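Home testers wanted for the Dandix indoor camera (paid, part-time, nine weeks)
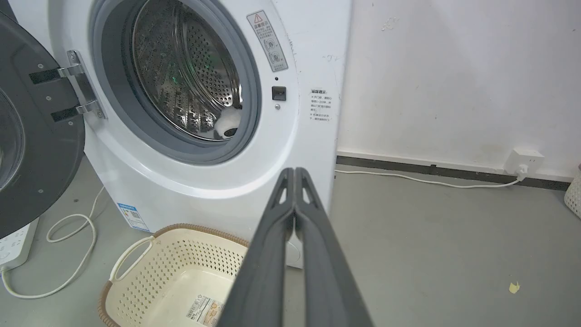 Hi, I'm Audrey-Anne Caron, and I run field testing at Clelov. We make home security cameras, the small kind you put on a shelf or screw to a wall, and our next one is called Dandix. It works great in our office. Our office has perfect wifi, high ceilings and no dogs, so that tells me very little! I need people with regular homes to live with it for a while and tell me what bugs them.

You'd be one of 54 households. Last time we did this (for Boychuk, our doorbell camera) I got 863 written notes back from testers, and I read every one. A lot of what's in the new app came straight out of that pile, including the quiet hours setting, which a night shift nurse asked for four separate times until we gave in.

What you'd do

You'd get a box with 2 cameras, a base station, cables and a mounting kit. Set them up yourself with the printed guide, and please don't call me for help in the first hour unless something is smoking. I want to know where the guide loses you. After that you just use them. Put one somewhere with a lot of coming and going, like a hallway or the kitchen, and the other somewhere dull. Basements, laundry rooms and garages are all fine, and I'm short on those — the signal is usually worse down there and the lights are off most of the day.

Once a week you fill out a form in Relero, our feedback site. It takes fifteen minutes if nothing went wrong and longer if you're mad at us. I'll want to know about false motion alerts, dropped connections, how the night picture looks, and whether the two-way audio makes you sound like you're calling from a submarine (mine did, in the June build). There's also one phone call with me near the middle and one at the end.

Who I'm looking for

You're 18 or older, you live in the US, and you have home internet that you control. You own a phone that still gets updates. Everybody who lives with you has to agree to this in writing, roommates included, and I really will check. Renters are welcome, there's a stick-on mount in the kit. You don't need to be technical at all. If you've never owned a security camera, move to the front of the line.

I can't take people who work for another camera company, and I can't take homes where a daycare or any other business sees clients.

About your video

Clips stay on the base station in your house. We only see one if you choose to attach it to a report, and you can delete it from Relero afterward. No cameras in bedrooms or bathrooms, please, even if you're fine with it. The full privacy terms come with the sign-up packet, and I tried hard to get them down to two pages.

Pay

$40 for each weekly form, $75 for each call, and you keep the cameras when we're done. If you have to quit partway, you get paid for what you did and you send the box back with our label.

How to apply

Fill out the short form on the Clelov testers page and pick "Dandix indoor" from the menu. Tell me what kind of place you live in, what your walls are made of if you know, who else lives there (pets count), and one gadget in your home that drives you nuts. That last one is my favorite part to read, so go ahead and rant.

Forms are open now and I'm answering them in the order they come in. If you applied in August for the Boychuk follow-up, you can apply for this too — just use the same email so I don't mail you two boxes.

Audrey-Anne
Posted Thursday, September 12, 2019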